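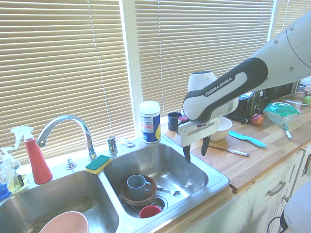 Reviewers wanted: kitchen robot working rules, second round

Etar is looking for people to read, test and argue with a draft set of rules for robot arms that work at household sinks and worktops. We need 2 paid readers for the long review and a larger group for short written comments.

The first draft ran to 73 clauses. Plenty of them, in our view, would not survive a morning in a real kitchen. "Keep the area tidy" is not a rule. Neither is "take suitable care".

Who should apply

People who have run an arm near other people, or written a risk assessment that somebody then had to follow. Cooks and care workers are welcome too. If you think household robots are oversold, say so in your letter - we lean that way ourselves.

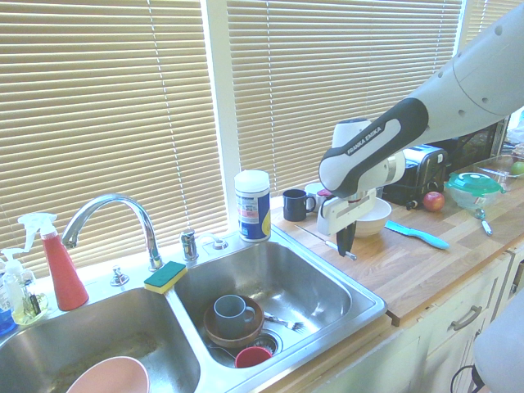
Clause 14 deals with sharp objects and is the one we trust least. It says blades must be "secured before motion", and the Phelan and Toma comments read that in opposite ways. With two knives lying on the counter near the gripper, does the clause forbid the work, or only ask for a note in the log? We want wording that gives one answer. Readers will also look at stopping distances, cleaning products and who may restart an arm.

Terms

The long review pays 900 pounds and is done from home. Short comments are unpaid. Send one page on a safety rule you have seen ignored, and why, to Zahira Nasution by December 8, 2025. Please don't send certificates. 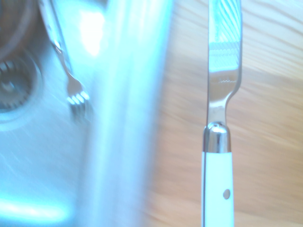

Pato Bulletin, issue 233, p. 2

Comments on the November draft go to Qistina Tambunan. Quote the clause number and give your own wording. General praise will not be printed.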